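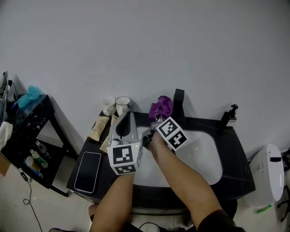

Thread: House rules for handheld gripper sessions in bathrooms?

smadi_bench
We're rewriting the rules for our home sessions and the bathroom page is the one everybody argues over. What I have so far for wiping a sink with the two handheld grippers:

- Marker cubes face out and stay uncovered. If the cloth flops over one, stop and start the take again.
- Cloth is a solid color that stands out from the basin. Purple on white is great.
- Check the indicator light before you reach in, not halfway through.
- Phones off the counter.
- Cups, packets and soap stay where the household keeps them.

What am I missing?

Pallstead_Kit
I'd fight you on the phone one. People have phones next to the sink! If we clear away everything that looks untidy, we end up with 400 takes of a showroom. I'd leave it lying there, face up, screen dark, and just write it down in the session notes.

smadi_bench
Fair, but my worry is water on somebody's phone, and then who pays? Could live with "away from the basin, screen off" I guess.

tilecount
Cables. Your list doesn't say a word about the floor, and you're looking at your hands the whole time. We go by the Fotier checklist and the first line is cords and tripod legs out of the walking path. Bathrooms are tight and I've caught my own foot more than once.

Pallstead_Kit
+1 on cords. Tripods too, I always forget the legs stick out so far.

prundach_ops
Different gripe – sleeves. We ask for sleeves pushed up to the elbow on both arms, same for everyone. A dark cuff sliding down toward the gripper is a pain later on, and it gets soggy besides.

tilecount
Elbow is overkill imo. Robots are going to work around people in long sleeves. Clear of the cube is plenty.

prundach_ops
We tried "clear of the cube" in August and threw out 30 takes. So no, elbow for us.

smadi_bench
OK, adding a floor check and putting sleeves down as "pushed up, both arms" until I've talked to the others. Phone rule gets the softer wording. Draft 2 goes up Sunday night, same thread, so yell at me here if you hate it.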